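The Maddocks siding, again

7 Oct 2020

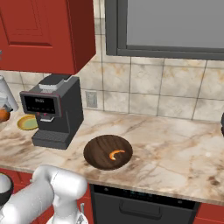 The railroad has put out another sheet about the Maddocks siding, and I read it twice before breakfast to see if I had missed the part with the dates in it. I had not. There is a paragraph on capacity, a paragraph on safety and a paragraph thanking us for our patience, which is generous of them considering I don't remember offering any. I go through these things in the kitchen, and a kitchen is a good place to read one, because everything in it has to be somewhere and do something. A coffee machine has a spout, and under the spout there's a drip tray, because whoever drew it up knew where the drips would go. I would like the same from a siding plan. Show me where the trains go, and then show me where the trouble goes when it doesn't work.

For anyone who hasn't followed this from the start, Maddocks is single track from the Seller end to the grain elevator at Palo. Trains going opposite ways have to wait for each other, and the only place to do it now is the old siding, which was laid out for shorter trains than anybody runs today. So the long ones sit on the main, and the short ones tuck in, and if two long ones meet, somebody has been badly scheduled and a crossing gets blocked. The plan is to stretch the siding west so two long trains can pass. I have no quarrel with that. It's the bits attached to it that bother me.

The new siding would take in the Pirico Road crossing. As it stands, a waiting train stops short of Pirico Road. Once the siding runs through it, a waiting train could be standing right across it. The sheet says crews will "make every effort" to keep the road clear. I have worked for a living and I know what that phrase is worth. A rule would say the train gets cut at the road if it's going to be there longer than so many minutes. An effort is something you describe afterward, to the man who couldn't get his hay across.

I wrote to ask what the limit would be. The answer thanked me for my interest in rail safety.

Then there's the length. The first drawing, the one they had taped to the wall at the township hall in March, had 851 trucks a day using Pirico Road in harvest season. The new sheet has 981 "vehicles" a day with no season mentioned. Those are different things measured at different times, and somebody has put them in the same box on the same form as though one were an update of the other. Maybe there's a good explanation. I'd settle for a bad one if it was written down.

Dénes Kozma thinks I'm being unfair. He spent 30 years in track maintenance, mostly tamping and ties, and when I complain about the railroad he gets the look of someone listening to his cousin being insulted. His view is that the siding will cut the blocked crossings overall, since the worst ones come from long trains that have nowhere to go. Give them somewhere to go and they'll keep moving. He drew me a string diagram on the back of a feed bill, with time along the bottom and distance up the side, and every place where two lines crossed was a meet. With the longer siding the lines did come out steeper. I kept the feed bill.

But his lines were all drawn with a ruler. I said so and he said of course they were, how else do you draw a line. My point was that the trains I see from the back porch don't run like that. They turn up in bunches, and then there's nothing until supper. A siding that holds one train is a fine thing until there are 3 of them, and then we're back where we started, except that now one of them is parked across Pirico Road.

He did agree with me about the switch. The west switch on the current siding is thrown by hand, which means a conductor walking, and if you have a long train that's a long walk. The sheet says the new switches will be "upgraded." Dénes wants to know whether that means powered and tied into the dispatcher's board, or new steel with the same old handle on it. If it's hand-thrown, he says, his diagram is no good and I can throw it out. So that's one more question to send in, and I've sent it.

Erick Magesa, who hauls for the elevator, has a different worry altogether and one I hadn't thought about. The approach on the south side of Pirico Road is steep already. If they put a second track through the crossing, the surface has to be level across both, and the road has to be built up to meet it. Build it up over the same distance and it gets steeper. A loaded truck that has to stop at the gates will then be stopped on a hill, on gravel, in January. He'd like to see a profile of the road – side view, with numbers – and there isn't one in anything they've handed out. I looked again last night. There's a nice picture of a locomotive.

I'm told the comment period is still open, though the address on the sheet is different from the address on the railroad's own page, so I have mailed the same letter to both. It asks for the time limit at the crossing, the source of the two traffic figures, what kind of switch, and the road profile. It fits on a page. I left out my opinion of the locomotive.

People keep asking if I'm for or against. I'd be for it tomorrow if the siding stopped east of Pirico Road, and I'd like to know if anyone has priced that. There's room on that side as far as the creek, and the creek has a culvert that needs replacing anyway, going by the way the ballast has sagged over it. Dénes says the curve is the problem there. He may be right. It's a gentle curve, though, and I've watched trains stand on worse.

If either letter gets an answer I'll put it up here, whole.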